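Keeping, Packing and Mending Books at Home

Flarasmont Home Pages > Around the House > Books and Paper

Most household books need very little. They want a dry shelf, some air behind them and a wipe now and then. The trouble starts when they get moved, stored in the wrong room, or repaired with whatever tape was in the kitchen drawer. These tips cover ordinary hardcovers and paperbacks. If you own something old or valuable, leave it alone and ask a conservator.

Where to put the shelves

An inside wall is better than an outside wall. Outside walls get cold in winter, and damp air settles on them, especially behind a full bookcase. If an outside wall is all you have, pull the bookcase out by two inches so air can get around the back.

Keep books out of direct sun. Red and orange spines fade first, then purples. A thin curtain helps a good deal. Turning the books around to face the wall does save the spines, but you'll never find anything.

Don't shelve books over a radiator or heating vent. The glue in a paperback spine gets brittle with steady dry heat, and the next time you open the book flat it cracks down the middle.

Basements and attics are both poor choices. If it has to be one of them, check it in every season before you decide. A basement that's fine in November can be damp all summer.

How full is too full

You should be able to take a book out by gripping both sides of the spine at the middle. If you have to hook a finger over the top and pull, the shelf is too tight. That pulling is what tears the cloth at the head of a hardcover, and it's a hard thing to fix at home.

A half-empty shelf is also a problem. Books lean, and after a year or two the lean is permanent. Use a bookend, or lay a few of the big ones flat at the end to hold the rest up. Very heavy books, such as atlases and art books, do better lying flat anyway. Stack them no more than five high.

Packing books for a move

Small boxes. This is the rule everyone knows and then breaks on the second evening of packing. A small box of hardcovers can weigh 40 pounds, and that's plenty. If you can't lift it without grunting, take some out.

Tape the bottom seam with two strips, then run one strip across the middle the other way. Line the bottom with a layer of crumpled plain paper. Newspaper works for filling gaps, but the ink rubs off on page edges and light-colored covers, so don't let it touch them. 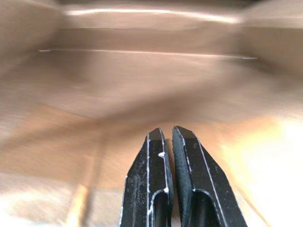

Pack hardcovers upright, spine against the side of the box, the same way they stand on a shelf. Pack paperbacks flat or with the spine down. Never pack any book with the spine up and the page edges down, as the weight of the pages pulls the block away from the cover.

Put the heavy ones at the bottom. Fill the last gaps with paper or dish towels so nothing slides when the box is tipped. The box should close flat. If the top bulges, the box stacked on it will crush whatever is underneath, and if the top sags, the same thing happens from the other direction.

Write the room on two sides of the box as well as the top. "Books" isn't enough if you have more than a few boxes. "Books, den, left bookcase" is better. Some people photograph each shelf before emptying it and put things back in the same order. I've done it both ways and now I take the photos.

When my in-laws moved out of the Windby house they had over 2,000 books, mostly paperbacks, and a moving crew booked for a single morning. What saved them was giving away a third before a single box was taped. If you're going to thin out your shelves, do it before the move. The ones you weren't sure about never get sorted at the other end.

Storing boxed books

Keep boxes off a concrete floor. A wooden pallet is good, and so are a couple of boards laid on bricks. Cardboard sitting on concrete pulls up moisture even in a room that feels dry.

Don't seal books in plastic bags unless you're certain they're dry. Plastic holds damp in as well as it keeps it out. Plastic bins with lids are all right for a year or so in a dry room, less good in a garage that heats and cools every day.

Check the boxes twice a year. Open one from the bottom of the stack, not the top. Smell it. If it smells musty, unpack that stack and look for spots on the page edges.

Mice like quiet boxes. Tape over the hand holes.

Wrapping a book for the mail

Paper first, then something stiff, then the outer wrap. For a single paperback, I cut two pieces of cardboard a half inch bigger than the book on every side and tape them together around it like a sandwich. The extra half inch is what takes the knock when the package lands on a corner. Don't let any tape touch the cover.

A paper grocery bag cut open along the side seam makes a decent outer wrap. Turn the printing to the inside. If rain is likely, put the book in a thin plastic bag before the cardboard goes on.

Rub your hand over each strip of tape after you lay it down. Tape that's only been laid on will lift in the cold.

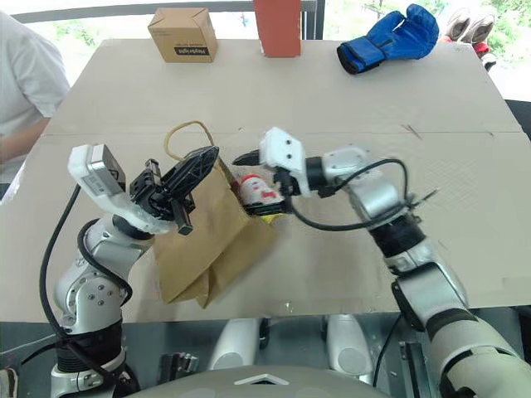
Elsa Toivonen
Household writer, Flarasmont Home Pages
Posted 3rd September in Books and Paper

Cleaning

Dust the top edge first, with the book held closed and tilted so that the dust falls away from the spine. A clean, soft paintbrush does this better than a cloth. Brush from the spine out toward the front edge.

Glossy covers can be wiped with a barely damp cloth and dried right away. Cloth covers should never be wiped wet. Use the brush, or a dry sponge of the kind sold for cleaning soot, and test it on the back cover first.

Price stickers: warm them with a hair dryer on low, lift a corner with a fingernail, and peel slowly, keeping the sticker close to the cover as it comes. If it tears, warm it again. Leftover glue on a glossy cover will usually roll off under your thumb. For stubborn glue, put a drop of cooking oil on a cotton swab, leave it for a minute, and wipe it off completely. Don't use oil on uncoated paper. It leaves a stain worse than the sticker did.

Pencil marks come out with a white vinyl eraser. Rub in one direction and hold the page flat with your other hand. Pen is there for good.

Musty smell

Stand the book open on end in a dry room with a fan running — not aimed at it, just moving the air. Give it a few days. If it still smells, put it in a lidded bin with an open dish of baking soda beside it, never sprinkled on the pages, and leave it for two weeks.

If you see fuzzy growth, take the book outside before you open it. Let it dry completely, then brush it off outdoors with a mask on. A cheap paperback isn't worth that trouble. Throw it out and buy another.

A wet book

For a book that's only damp, stand it up with the pages fanned slightly and let it dry near a fan. Close it under a weight while it still feels a little cool to the touch, and leave it there overnight.

For a soaked book, wrap it loosely in wax paper and put it in the freezer. This buys you time, which matters if a pipe has burst and you have a whole shelf to deal with. Take them out a few at a time and dry them with paper towels between the pages, changing the towels as they soak through. Glossy pages will stick together for good if they dry while touching, so do those first.

Small repairs

No clear household tape. It yellows, the edges ooze, and in ten years it falls off and leaves a brown stripe behind. For a torn page, use the thin paper mending tape sold for books. Line up the tear, lay the tape, and press it with the back of a spoon.

For a loose page, run a very thin line of white craft glue along the inner edge with a toothpick. Slide the page in until it's even with the others, put wax paper on both sides of it, close the book, and leave it under a weight until morning.

A hardcover that has gone loose at the hinge can often be tightened. Coat a knitting needle with white glue, stand the book on end, and slide the needle down the gap between the spine and the pages on the loose side. Turn it as you go. Wipe off any glue at the top, close the book, and weight it overnight.

Readers' notes

Niilo Tikkanen writes that he keeps a pad of cheap index cards by the bookcase. When he lends a book, the borrower's name goes on a card and the card goes in the gap.

Elli Kinnunen uses shelf liner, the slightly rubbery kind, under her bookends. They used to creep along the painted shelf and now they stay put.

Fermín Ibarra asks if cedar blocks are safe on a bookshelf. I'd skip them. The oil can mark paper, and silverfish care more about damp than about the smell of cedar.

More in Books and Paper: Covering a Cookbook So It Wipes Clean; Shelves That Don't Sag; What to Do With Old Magazines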